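Feltwood Parcel Lockers: Frequently Asked Questions
Last updated 2/11/24

What is a Feltwood locker?
A bank of self-service compartments where parcels can be left by a carrier and collected by the recipient. Each bank has a screen, a scanner and a receipt slot. The Arkstead bank has 111 compartments and the Rowlands bank has 195.

Which sizes are available?
Small, medium and large. The small compartment takes a padded envelope, a paperback or a single toiletry item. The medium takes a shoebox. The large takes most boxes that one person can carry. A parcel must fit with the door fully closed; the door sensor will not register otherwise and the drop-off will be cancelled after two attempts.

How long will my parcel be held?
Three days from the time the collection code is sent. In December the period is cut to two days at both sites. The time shown in your message is the one that applies.

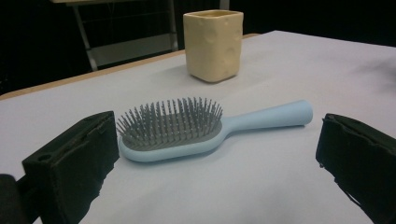

Parcels not collected by then are removed at the next service visit and sent back to the retailer, or to the sender if it was posted privately. Once a parcel has been removed, the code stops working and cannot be reissued.

Can I extend the holding period?
Yes, once, by one day. Use the link in the collection message before the original period ends. Extensions are switched off in December.

My code does not work. What should I do?
Check that you are at the correct bank. Codes are tied to one site, and a Rowlands code entered at Arkstead will give error 277. If the site is right, type the code by hand instead of scanning it. Five wrong entries lock the code for 30 minutes.

The door opened but the compartment was empty.
Close the door and select "Report a problem" on the screen before leaving. The report records the compartment number and the time, and both are needed to trace the parcel. Reports made later through the website are accepted but take longer to deal with.

Can someone else collect for me?
Yes. Anyone with the code can open the compartment. Parcels marked as age-restricted are the exception - these are not accepted at lockers at all.

Can I return goods through a locker?
Yes, if the retailer uses the Drurkance returns system. Print the label or show the return barcode at the scanner. Loose items must be bagged or boxed first. Keep the receipt until the refund has been made.

What may not be placed in a locker?
Food that needs chilling, live plants or animals, aerosols, loose batteries, cash, and anything that leaks. The compartments are not heated or cooled.

Is there a weight limit?
15 kg for large compartments, 8 kg for medium and 3 kg for small.

Are the lockers open at all hours?
Arkstead is outdoors and can be used at any time. Rowlands is inside the shopping arcade and follows its opening hours, which are posted at the entrance.

How are my details stored?
Your mobile number and email address are kept for 60 days after collection and then deleted. The locker itself holds only the code and compartment number, with room for 3,000 entries - older ones are overwritten.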